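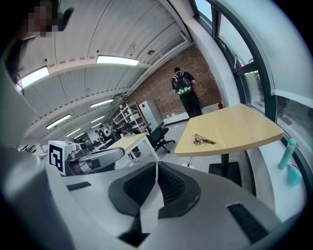 The long room at Skodgate, looking down towards the benches, with one of the hand-held grippers in front.

I'd been meaning to get along to the Skodgate open day ever since I missed the one in May, and I'm so glad I finally made the effort (two buses and a very wet walk from Stisden, but never mind). They'd said to expect up to 300 visitors over the afternoon, let in by groups of 20, so there was a bit of a wait, though a friendly one, and I had a flask with me.

What I liked best was how ordinary it all felt! I suppose I was expecting something out of a film, and then you walk in and there's an old brick wall, office chairs, water bottles on the window ledge and things piled up on the shelves, just like any workshop where people are busy. The white robot with the round head lives among the benches at the far end – my favourite, of course, and I'd have stayed with it all day if they'd let me.

The grippers were the real business of the visit, though. They're made for a person to hold, with two black rubber pads for fingers, and the idea is that you do a job with one yourself, over and over, so that a robot can learn from it later. Our guide told us the Nuter project has gathered 3,000 of these little goes so far, mostly picking up small tools and putting them down somewhere else. I had a turn and was dreadful at it. The pads come from a firm called Van Damme, and I was told, very kindly, that I was squeezing far too hard.

I asked a great many questions, probably too many, and came home on the number 52 with a leaflet and sore feet. They hope to open up again in the spring and I've already put my name down for a place.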